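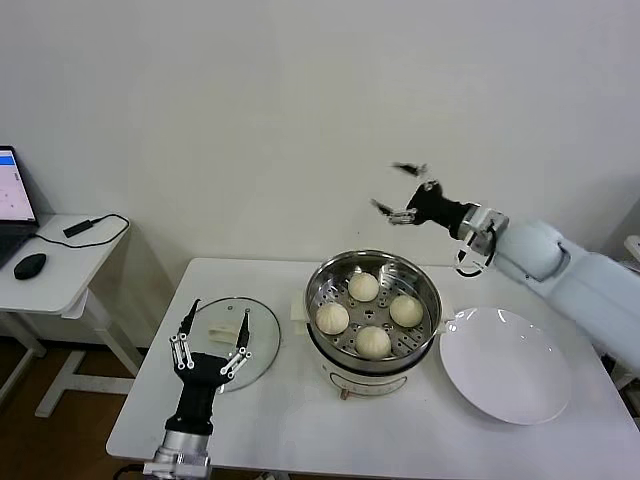
Subject: Re: [eraddale-makers] Are any of these things useful in a kitchen yet?
From: Wanda Wasilewska
To: eraddale-makers

Hi all,

I've been meaning to answer this since it came in, and then the thread went off into dishwashers and vacuum robots (which I enjoyed!), so I'm going back to the original post.

> I run the prep kitchen at Cherkaoui, the lunch place by the
> Eraddale bus station, and I keep getting sent clips of robot
> arms folding towels and making coffee. My question is a dull
> one. Is there anything a small kitchen could put on a counter
> today that would do a real chore without someone standing
> next to it? I don't mean a machine built for one product. I
> mean something with hands, that I could move from one job to
> another. We do a lot of steamed buns in the morning and I'd
> love to hand off the part where they come out of the steamer.
> If the answer is "ask again in ten years" that's fine, but
> then I'd like to know what is so hard about it, as it takes
> a new hire about a minute to learn.

First, what a good task to pick. Buns out of a steamer and onto a plate is the chore I'd choose if I had to explain this whole field to someone over lunch. It's small, it fits on one table, you can tell at a glance whether it went well, and it has a bit of nearly everything that makes these machines sweat.

My short answer to your question: no, I wouldn't buy one for your counter this year. But I'm a lot more hopeful than "ten years," and I want to say why, as I spent much of November watching a pair of arms do this kind of work over at Zostholm, where they let me sit in and be a nuisance.

Start with the lid. A glass lid has a handle in the middle and it's see-through, so a camera looking down at it gets the table, some glare, and a thin metal rim. You and I don't think about this at all. For a robot that works from pictures, glass has been a headache for as long as people have been trying, and a lot of older setups simply left the lid off and started from there. The newer learned ones do much better. I watched an arm take a lid by its handle and set it down flat again and again, and it was lovely to see. Then someone moved a lamp and it closed its fingers on thin air, twice running, right beside the handle. One lamp!

Then the buns. The trouble with a bun is that it's soft, it's a little tacky on the bottom, and no two sit quite the same. Squeeze too hard and you leave dents in somebody's breakfast. Squeeze too lightly and it stays stuck to the tray, or it comes up and then drops back in. Your new hire feels that through the fingertips and changes the grip without knowing it. A plain two-finger gripper has very little to go on. Some report how hard the motor is working, and you can get a surprising amount out of that, but it's like picking up a bun with a pair of chopsticks while wearing ski gloves. What it mostly does is look, and guess from how earlier grabs went.

The steel sides of a steamer tray are the next thing. Slim fingers have to go down between the bun and the wall, and if the bun is sitting close to the side there isn't much of a gap. The middle of the tray is easy by comparison. A person will nudge a bun over, or come at it from the other side, and I did see an arm do the nudge once, which had me out of my chair. Nobody had programmed a nudge. A person steering the arms had done it now and then in the practice runs, and it had picked that up along with everything else.

That's the part I find so exciting, by the way. For those who haven't followed this: most of the good chore results now come from people driving the arms by hand, doing the job over and over, and a program learning to copy it. The Zostholm folks had 1135 recorded runs of kitchen tasks when I first visited and 2074 by the time I left. It's slow, patient work. You set the table, do the job, put everything back a little differently, do it again. My first go at steering took me about as long as eating the buns would have, and I bumped the plate. By the end of the afternoon I was decent. I also had a new respect for my own wrists.

Now the "without someone standing next to it" part, which is where I have to disappoint you. On a good run, with the same table and the same steamer, those arms did the job in a way I'd have been happy to put my name to. On a bad run they'd stop halfway and hover. The trouble is that a hovering robot in your kitchen at 6 in the morning costs you more than it saves, as somebody has to come over, figure out what it thinks it's doing, and finish the batch. And real steam fogs up cameras. I asked, and the answer was that they were doing most of their practice with the cooker off. Fair enough for practice, but your kitchen isn't going to turn the cooker off.

Cleaning is another one that doesn't show up in the clips. Anything that touches food has to be washed, and a gripper with little linkage bars and pivots has a great many places for dough to hide. There are covers and sleeves for this. The ones I tried made the fingers fatter, and then you're back to the gap between bun and wall.

On moving it from job to job: this is moving fast, and I'd say it's the thing to watch. Last spring, a new task at Zostholm meant starting over from nothing. Now they begin with a program that has already seen lots of other chores, and add a smaller set of runs for the new one. I saw one that had learned plates and cups get to a passable first try at buns after an afternoon of practice data. Passable meaning it got some of them out and I laughed a lot. Still, a year ago that would have been a research paper!

Someone downthread asked about the shop-floor side. My experience there is with the Genel packing line, where I used to do maintenance, and it's a happier story in some ways. Stiff boxes, the same light all day, a fence around the machine, and a person nearby anyway who can hit reset. If you have trays of something firm that always arrive in the same spot, arms like that have been earning their keep for years. Take away the fence and make the thing soft and warm, and you're in your kitchen.

So if I were you, I'd do this. Leave the steamer to people for now. If you have a chore with dry, firm things in it (stacking empty plates, putting lids on containers, moving trays from rack to counter), time it for a week and see how many minutes are in it. If it's a lot, write to me off list, because that's the sort of job I'd love to see tried in a working kitchen, with someone close by and nobody depending on it for lunch.

And if you'd be willing to let a couple of us film how your crew takes buns out on an ordinary morning, just hands and tray, I'd be there with bells on. I'd like to know what your people do about the ones that stick. I tip them a little sideways before lifting, but I've been told that's wrong.

To the person who asked about folding fitted sheets: no. I can't do those either.

Wanda

--
eraddale-makers mailing list
To leave the list, send a message with "unsubscribe" in the subject line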